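Housekeeping & Rooms Board > Tools and equipment > Robots doing the toy pickup, month two

linen_cart_lou
We have 44 family rooms at Oltness and since November two of the Zavico units have been learning the toy pickup with us. I've been cleaning rooms for years and I am having the best time at work I've had in ages! My shift used to be strip, make, then crawl around collecting plush fruit and putting it back in the basket for the next kids. Now I make the bed, set the basket down by the pillows and get on with the bathroom while the arm works through the toys. It does the fruit one at a time, and my knees are very happy about it.

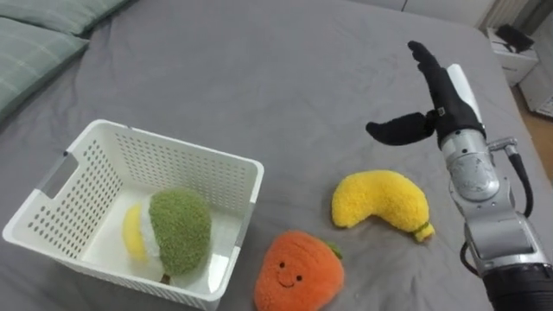

Borghild Haugland: What happened to the hours, though? At Bonthorpe they gave us machines for the corridors and by spring every shift was 30 minutes shorter. Same rooms, less pay. I like a clever machine as much as anyone but I'd want that in writing first.

linen_cart_lou
Fair, and we did ask. Our hours are the same so far and the spare time goes to windows and the deep clean list, which we never got to before. "So far" is doing some work there, I know.

pillowcase9
Borghild is right to push. Also, is it faster? I can clear three toys off a bed in the time it takes to say so.

linen_cart_lou
Oh, you'd beat it easily, and so would I! It doesn't have to be fast if I'm scrubbing a tub at the same time. Round ones seem easiest for it. The long banana took us a lot of practice runs.
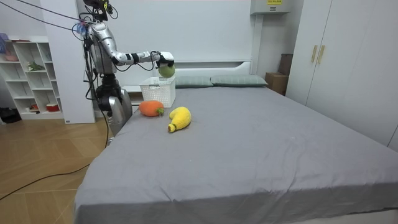

Green one on its way to the basket

tomasz_nights
We trialed a different make at Öberg and my gripe was the cables. You learn to step high with a full armload of sheets. Great fun to teach, I'll give it that. I did 130 practice pickups one Sunday and went home grinning.

pillowcase9
130 pickups and did you get paid as a trainer or as a cleaner?

tomasz_nights
Cleaner. OK, point taken.

Borghild Haugland: That's my other worry. If we're the ones teaching it, that's a skill and it belongs on the pay slip.

linen_cart_lou
Agree with you on that one. We've logged 700 pickups between us and I'm bringing the sheet to my review. Will post what they say. Tomasz, how did you deal with the cables, tape or did you just get used to it?

tomasz_nights
Tape along the wall side, and park the cart outside the door.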